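Visit report: two halls at Ristić, 19 July 2025

Merle Pearce asked for "a page, with opinions," so she has only herself to blame.

Ristić makes bearing housings and the rings that go in them, and for the last year or so it has been letting robots do the loading. The open day was pitched at small shops like ours. There were 57 names on the sign-in sheet when I got to it, a good number of them in handwriting that suggested a long drive. I was given a visor, a lanyard and a map on which the toilets had been left as an exercise for the visitor.

The tour starts with the canteen shop, which I took for politeness and which was really the soft opening. The old shop had a person and a till. The new one has shelves and a kiosk, and a robot on restocking. Staff I spoke to were split. The early shift likes being able to buy a drink at five in the morning. The late shift misses Dolores, who now does purchasing upstairs and by all accounts is much happier, though she no longer lets anyone owe her a dollar.

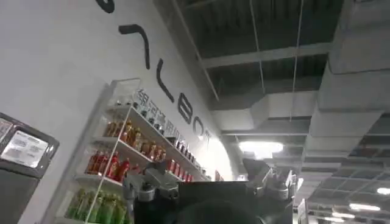

The drinks shelves in the canteen shop, with the kiosk at left.

I bought a tea. It took me three tries and a man from a plating company had to help.

From there you go through to the work itself. The job is simple to describe and dull to do: pick up a ring, bring it to a housing, put it where it goes, repeat until retirement. Shayne Pirihi did it by hand for 18 years and has the shoulder to prove it. He now looks after the cell, and his day is mostly listening for it to sound wrong. I asked whether he missed the old job. He said he missed being able to think about fishing while he did it — the new one wants his full attention, at a slightly better rate of pay.
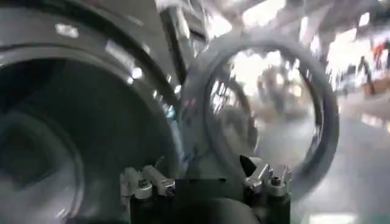
Ring in the gripper beside a housing, main hall.

The target for the cell is 3000 rings a week. The old hand-loading bench, Shayne told us with some satisfaction, also did 3000 rings a week, with more swearing. The difference is in who is standing there at the end of it. Two people moved to inspection, one went to days for the first time since his kids were born, and one left in February because he didn't care for any of it. I give Ristić credit for mentioning the last one. It wasn't on the slide.

The software is called Prulla and comes from an outfit named Grirno. Operators teach it new parts themselves after a short course, and I watched a woman who used to drive a forklift set up a change of ring size while a sales rep stood by with nothing to do. He coped badly.

Less convincing was the scheduling screen, which tells people when to take their breaks according to what the cell is up to. Management calls this flexible. I asked two operators what they call it and they looked at the floor. If we ever buy one of these, Merle, I would leave that part switched off and let people eat when they're hungry.

Lunch was a sandwich. The afternoon talk from Lultska on financing ran long and I left before questions, with a brochure I have put on your desk under the other brochures.

Parking is at the rear, past the second gate. Go early.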